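The pink pencil case

February 10, 2018

I went into the hall closet looking for a light bulb and came out an hour and a half later with a shoebox of pens, no light bulb, and dust all down the front of my sweater. If you have been reading here for a while you will know this is how most of my projects get started.

We moved to Carness in October, and I was so proud of myself for unpacking the kitchen in one day that I let everything else slide. The desk things got the worst of it. At the old house they lived in a big drawer, and on moving day Colin simply tipped the whole drawer into the shoebox and wrote MISC on the lid (he wrote MISC on 28 boxes, bless him, and I am still opening them).

So on a sunny morning I carried it to the table, put the coffee on and tipped everything out. Oh my goodness. Rubber bands gone to crumbs, three glue sticks with no glue to speak of, a key I can't place at all, and more pencils than one household could wear down in a lifetime. I sat there with a scrap of envelope and tried every single pen. It took forever and I loved it. There's something so soothing about drawing little loops on the back of the electric bill! Out of 44 pens, 37 still wrote, which is far better than I expected, though a couple of them needed a good deal of coaxing and I may have been generous.

My friend Saimi says you should keep only what you would buy again today. I do try, but I wouldn't buy a half-used crayon today and I'm certainly not throwing one out. My niece comes over and wants to draw, and crayons with the paper still on are worth hanging on to. The bare stubby ones went into a jam jar for melting down, a craft I have been meaning to get to for some years now.

What I really wanted was one thing with a lid that could sit on the shelf by the table, so that when I need to sign a card or cut a coupon I'm not off rummaging down the hall. I had a nice tin in mind, and then near the bottom of the box I found my old hard plastic pencil case, the hot pink see-through one that opens flat like a book. I'd forgotten all about it. With the sun coming through it I couldn't possibly have picked the tin.
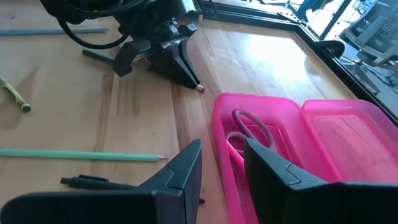 Scissors go in first, I've decided, and everything else has to fit in beside them. I made myself a rule of one good black pen, a few pencils in colors I like, and a crayon or two for company. The mint green pencil was always going to make it in. I had one just like it when I worked for Ruth at the library, and I used it for the crossword until it was too short to hold.

The spare pens are in a mug on Colin's desk and the rest of the pencils are going to Ebise for her after-school group, if I can remember to put them in the car. I still have to find that light bulb. The closet has been dark since Christmas and I think there are two more MISC boxes at the back.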